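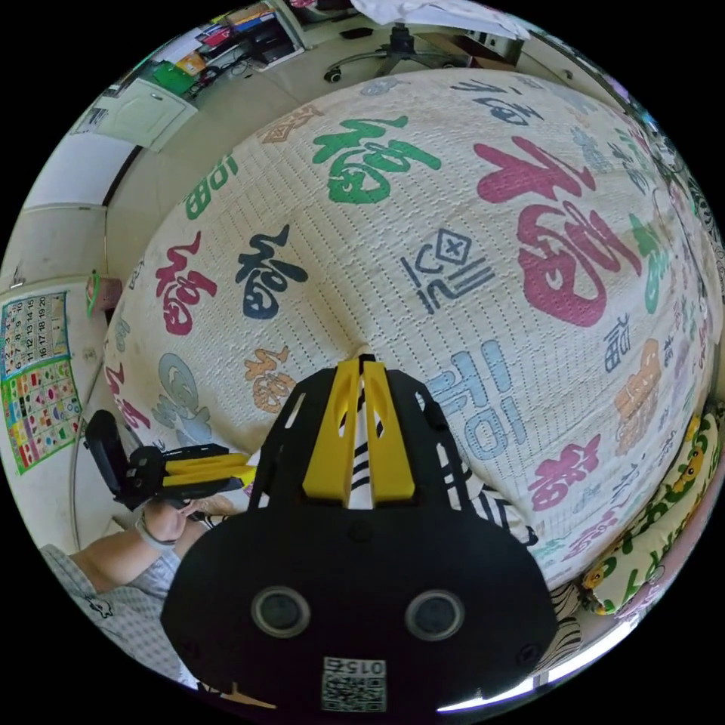 Melati Pasaribu replied that you can't write one rule for "don't retake too much" and expect five people to follow it the same way, and I think she's right, but that was on our group chat and it got buried so I'm asking properly.

Grippers in both hands, home collection, bedroom tasks. Mostly cloth. We have a one-page sheet from the Pratau template and it says nothing on these:

When does a take count as bad? Dropped cloth, then picked up again. Keep or toss?
Are the fingers supposed to start open or closed? Half my people start closed, half open.
Personal stuff in the room. Wall charts, desk, books. Do you clear it or leave it?
Breaks. How long can somebody hold two of these before the data goes sloppy?

Need something I can paste into the sheet. We're at 422 takes and I'd rather not redo them.
Gilang Nair

3 replies

Matvii Symonenko
Drops: keep. Mark it "recovered" in the notes and move on. Toss only if the person stops and talks, or walks off, or the tracking is gone. If you throw out every drop you end up with a set where cloth never falls, and then the policy has no idea what to do when it does. We did that at Vrettos and had to go back for it.

Fingers: pick one. Write it down. We start open, hold still for a slow breath, then go. Doesn't matter much which, as long as its the same for everybody. For the takes you already have, don't redo, just add a column for start state. One person can fill it in from the first second of each take.

Breaks: 40 minutes on, then a real break, gripper down. Wrists go first. You'll see it as jerky closing before anyone complains.

One more rule worth having: same hand does the same job through a whole batch. If the left holds and the right pulls, keep it that way till the batch is done, then swap.

Herman Lubis
Just use common sense?? We never had a sheet and it was fine.

Teguh Wibisono
Disagree with Herman, sorry. Common sense is how you get half open half closed.

On the room stuff. Leave the furniture and the clutter, a cleared room looks like no room anyone lives in. But do a two minute check before the first take: mail, school papers with names, photos of faces, screens on, medicine labels. Turn over or move out. Get the household to sign off on the room, not only on the person recording. The Zallau people have that as a separate line on their form and I copied it.

Also mirrors. Wardrobe doors with mirrors catch everybody.

Matvii's 40 is too long for beginners imo, I'd say 30 for the first week. And write down who decides on a borderline take. One name. Otherwise you get two people arguing over the same clip at the end of the day and it gets kept or dropped depending on who's more tired.

Gilang Nair
Thanks both. Going with start open, recovered tag, 30 to begin with. Will put Melati down as the one who decides, havent told her yet. Anyone have wording for the household sign off?

Teguh Wibisono
Will send it tonight, its four lines. Change the part on storage, ours is for a different setup.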